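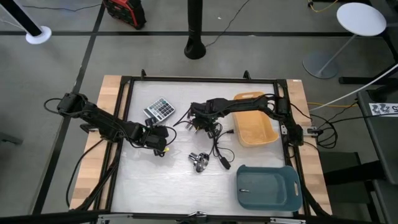
Calculator, cable, mystery chrome. The orange basket is still waiting for its first resident.

Sat 6 September

I have been putting off the drawer since December. Every home has one, and ours has slowly annexed the drawer below it, plus a shoebox, plus the biscuit tin my aunt Areti Liapis gave us full of actual biscuits, which lasted one evening and has held dead batteries ever since.

The trigger was a tape measure. I needed it for maybe forty seconds, to find out whether a bookcase would fit under the window, and I spent most of the morning with my arm in the drawer up to the elbow. I found three bicycle keys. We own one bicycle and it has a combination lock. The tape measure was in my coat.

So, sorting. The system, and I use the word generously, is two containers. The orange-tan basket is for things that are leaving the house. The teal tray with the handle cutouts is for things that are staying and will be given a proper home, with a label, like adults do. Anything I can't decide about goes on the white surface in the middle until I can look it in the eye.

You will notice that most of it is in the middle.

Take the calculator. It's gray, it has a small display, and it does nothing my phone can't do. I bought it at Gautier, the stationery place by the old bus station, for a bookkeeping class I attended with great enthusiasm twice. By any sane rule it should go. But my phone wants me to look at eleven other things on the way to dividing a dinner bill, and the calculator has never once asked me to rate it. I moved it toward the basket. I moved it back. I added up what I've spent on storage boxes over the past few years, just to give it a fair trial, and it came to 267 dollars, so now I resent it a little.

Then the cable. Black, long, in a knot I can only describe as personal. It has a rectangular plug, and I have walked it around the apartment trying it in the back of everything we own, like the prince with the shoe. The printer, no. The old Nurell radio, no. The Stilum lamp from the hall closet, no, and in the process I dropped the Stilum lamp. My husband's position is that the day we throw out a cable is the day before we need it. My position is that we have kept every cable since we moved in together and have still bought new ones for every single device. We've had this discussion so often that we can now do it from separate rooms.

The chrome fitting is the one that bothers me. It's a shiny silver cylinder and it is clearly part of something. It has a nice weight. It looks like plumbing, or possibly like furniture, and I have the uneasy feeling that somewhere in this apartment there is a thing being held together by faith. I checked under both sinks. I checked the shower. Nothing drips, nothing wobbles, and the towel rail is no worse than usual. I emailed a photo of it to Fotier, who sold us the kitchen faucet, and got an automatic reply saying that my question was important to them. That was 17 days ago.

The teal tray does have something in it, I'd like that on record. One small item, silver and black, promoted on the first pass without debate. I was in a decisive mood at that point. It had been four minutes.

I did look up how professionals handle this. One woman online emptied a whole garage in a weekend and got 600 dollars for the contents. She recommends holding each object and asking what you'd pay for it today. I tried that on the cable and felt we both came out of it badly. Another one says to set a timer for 65 minutes and stop when it rings, wherever you are. I can do that. I am excellent at stopping wherever I am.

Still to come: the shoebox, which is mostly takeout menus and foreign coins, and the biscuit tin, which I suspect should be handled with gloves. I also want to deal with the drawer itself, because the runner on the left side sticks and you have to lift it and swear slightly to get it shut.

If anyone recognizes the chrome thing, the comments are open. Please be gentle if it's something structural. And the bookcase doesn't fit under the window — it's too tall by the width of my thumb — so that's going in the bedroom, where I'll have to move the chair.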